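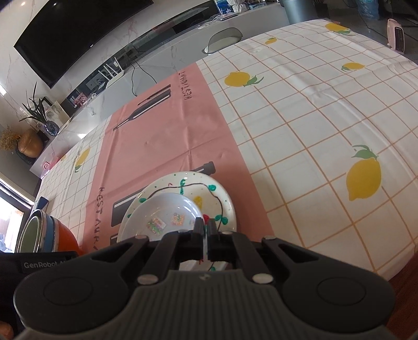 手持夹爪的指尖压在白色大瓷盘的近侧盘沿上，盘中叠着一只浅色小碟。

达尼察·翁德雷卡（Danica Ondrejka）在Pruveck实验室负责数据方法。今年3月，她的小组完成了一项关于餐桌整理动作的研究，问题很具体：用手持夹爪在普通人家里录下的示范，能不能直接拿来训练机械臂，需要多少条才够。

“以前我们在实验台上用遥操作录数据，一个人一上午录不了多少，桌面永远是那张灰色台面。”她说，“模型在台面上表现很好，换一块带花纹的桌布就找不到盘沿了。”

小组改用手持夹爪之后，录制者直接拿着夹爪去夹盘子、碗和杯子，相机装在夹爪上，记录的视角与机械臂腕部相机接近。研究共收集了2000条示范，来自12户家庭。录制者只接到一条要求：不要为了录制收拾屋子。

负责现场录制的马尔万·哈基姆（Marwan Hakim）说，叠放的餐具最难处理。“大盘上面放着小碟，夹住大盘的边往上提，小碟会滑。人手会很自然地把盘子放平，动作很小，自己都意识不到。我们后来发现，模型学不会的往往就是这一下。”

他们为此修改了标注方法。原先每条示范只标起点和终点，现在把“接触盘沿”和“离开桌面”单独标出来，训练时提高这两段的权重。标注由萨米拉·胡拉尼（Samira Hourani）带两个人完成，用了将近一个春天。“标接触时刻很费眼睛，”胡拉尼说，“白盘子反光，要一帧一帧往回退。有争议的片段两个人各标一遍，对不上就放弃。”

结果中最受关注的是数据量的曲线。只用700条示范时，模型在陌生家庭里夹取单个盘子的成绩已接近全量训练，再加数据，提升很有限。叠放餐具的曲线则一直在上升，到2000条仍没有变平。翁德雷卡认为，这说明两类任务不应该按同样的比例采集。“单个盘子录够了就停，把时间留给叠放的。我们自己第一轮没这么做，浪费了不少工时。”

另一组对照比较了家庭数量。示范总数相同，来自12户的数据明显好于只来自2户的。她对这个结果并不意外，不过提醒说，这些家庭都在同一座城市，餐具尺寸差别不大，换到别的地方还要重新验证。

谈到不足，哈基姆先提到了力。夹爪没有力传感器，示范里看不出手上用了多大劲，机械臂只能按固定的夹持力执行。薄瓷和厚瓷用的是同一个数值，测试中打滑的多半是薄边的盘子。小组正在试制带触觉指垫的版本，内部叫Foller，目前只有一套可用。

“指垫磨损得比我们想的快，”他说，“这个月一直在换材料。”

下一轮采集会加入装有液体的碗。翁德雷卡说，第一批先装清水，录制时间定在上午，那时候光线比较稳定。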